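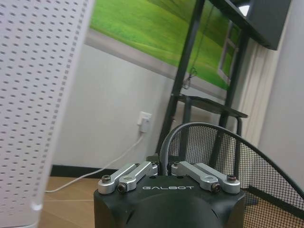
Photo: Iida Saarela

Section 6. Setting Up the Game Clock and Penalty Timers

This section applies to the Skuretti rink controller in its ice hockey mode. It assumes that the main scoreboard has been hung, wired and tested as described in Section 5. For junior and youth play, check the period lengths in your league rulebook before you begin. The controller ships with 20-minute periods and two-minute minor penalties, and it keeps these values until you change them.

6.1 Before you start

You need the operator console, the console cable, the penalty box display cable for each side, and the supervisor code. The code is printed on the inside cover of the log book supplied with the console.

CAUTION: Turn off power to the scoreboard at the wall switch before you connect or remove any display cable. The penalty box displays draw power through the same cable that carries the signal.

6.2 Connecting the console

1. Place the console on the scorer's bench with the horn button on the side nearest the timekeeper.
2. Run the console cable through the slot at the back of the bench. Do not run it across the penalty box doorway.
3. Push the plug into the port marked CTRL and turn the collar clockwise until it stops.
4. Connect the home penalty display to port A and the visitor penalty display to port B.
5. Turn on the scoreboard at the wall, then turn on the console.

The console shows its start-up number and then the word READY. If it shows E7 instead, one of the penalty displays has not answered. Turn off the power, reseat both display plugs and try again.

NOTE: Ports A and B follow the scoreboard, not the benches. If your home team uses the far bench, leave the cables as they are and use Swap Sides (6.5).

6.3 Setting the period length

1. Press MENU and enter the supervisor code.
2. Select GAME, then PERIODS.
3. Enter the number of periods and press OK.
4. Enter the length of each period in minutes and seconds. For a 15-minute period, enter 1500.
5. Enter the intermission length the same way.
6. Enter the overtime length. Enter 0000 if tied games go straight to a shootout or end as a tie.
7. Press SAVE. The console beeps once.

The clock counts down by default. Tenths of a second appear in the last minute of each period. To hide them, set TENTHS to OFF on the same screen.

Changes made during a period take effect at the start of the next one.

6.4 Setting the penalty timers

The controller stores up to 8 penalties per team and shows two at a time. Penalties that are waiting start in the order they were entered.

1. From the GAME menu, select PENALTIES.
2. Enter the minor, major and misconduct lengths.
3. Set GOAL RELEASE to ASK or OFF. With ASK, the console prompts the operator after each goal scored against a shorthanded team. With OFF, the operator must clear the penalty by hand.
4. Set MISCONDUCT DISPLAY to HIDE if your league does not post these on the board.
5. Press SAVE.

CAUTION: The controller does not know the rules on matching penalties. When both teams are penalized at the same stoppage, enter only the penalties that the referee wants on the board, and write the rest on the score sheet.

To enter a penalty during play, press PEN on the home or visitor side, key in the player number, choose the length and press OK. The timer runs only while the game clock runs. To correct a player number, hold PEN for two seconds, scroll to the entry and key in the new number. The time remaining is kept.

6.5 Swap Sides

Swap Sides exchanges the two penalty displays and leaves the main scoreboard unchanged. Select DISPLAY, then SWAP SIDES, then YES. The setting is kept when the console is turned off — check it at the start of each game if the rink is shared.

6.6 Checking the horn

1. Warn anyone on or near the benches. The horn is loud at close range.
2. Set the game clock to 0005 and press START.
3. Confirm that the horn sounds when the clock reaches zero and stops by itself.
4. Press the manual horn button once and release it.

If the horn sounds from the button but not at zero, AUTO HORN is off. Turn it on under DISPLAY. If it does not sound at all, see fault code 621 in Section 9.

6.7 Saving the setup

Save each league's settings under its own name. Select FILES, then SAVE AS, and key in up to 12 characters. To recall a setup, select FILES, highlight the name and press OK twice. Recalling a setup clears the score, the clock and all penalties, so do this before warmups.

Section 7 covers the shot counter and the goal lights.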